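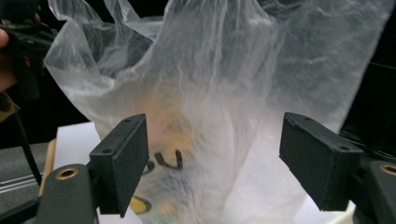 Thin film takes the shape of whatever goes into it, and creases everywhere else.

The drawer next to my cooker holds plastic bags, and the drawer under it holds the ones that wouldn't fit. I suspect most kitchens in Tresusach are much the same. When the covered market there stopped giving out free bags in September, I decided to empty both drawers and see what I had been keeping.

It took most of a Sunday. I sorted them on the kitchen floor by thickness, which seemed the only sensible way to do it. The total was 269. Of those, 40 were the heavy sort with stiff handles that supermarkets sell at the till. A few were paper and had got in by mistake. Nearly all the rest were the thin, milky kind that you get from a market stall or a chemist, the kind you can half see through.

I have a soft spot for the thin ones. They weigh almost nothing and fold down to the size of a matchbox. You can tell more or less what is in them without opening them, at least by colour. Something orange still looks orange through one layer, and dark ink on a packet shows up well enough that you can sometimes make out a letter. With three or four layers bunched together you lose the lot and just see white.

That makes them useful for storage, within limits. I keep spare light bulbs in one, shoe polish in another and the children's old felt pens in a third. A box would be neater, but a box takes up the same space when it is half empty.

The trouble is that they don't last. Handles go first, usually where they join the body of the bag. After that come the small holes along the bottom seam, which you find out about when you are carrying rice. Bags left on a sunny windowsill go brittle, and one of mine had been behind the bread bin so long that it came apart in flakes when I picked it up.

Terard, the hardware shop on Chornovol Street, has taken back clean bags since the spring. There is a wire bin inside the door and a notice asking you to shake out the crumbs. The woman at the counter told me they reuse the good ones for screws and loose fittings and send the remainder off in a bale with their packing film. She would rather have them flat than knotted. I had knotted all of mine, so I spent another evening undoing them in front of the television.

I took 200 to the shop in two trips. The heavy ones I kept, and they now hang on a hook by the back door, where I still forget them.

If you want to fold the thin ones, lay the bag out and press the air towards the mouth with your forearm. Fold it lengthways until it makes a strip 5 centimetres wide, then turn it up from the bottom in triangles and tuck the handles into the last fold. The first dozen will be untidy. Bags from the Dornar bakery are too slippery to hold a fold and are better rolled.

The lower drawer now has tea towels in it.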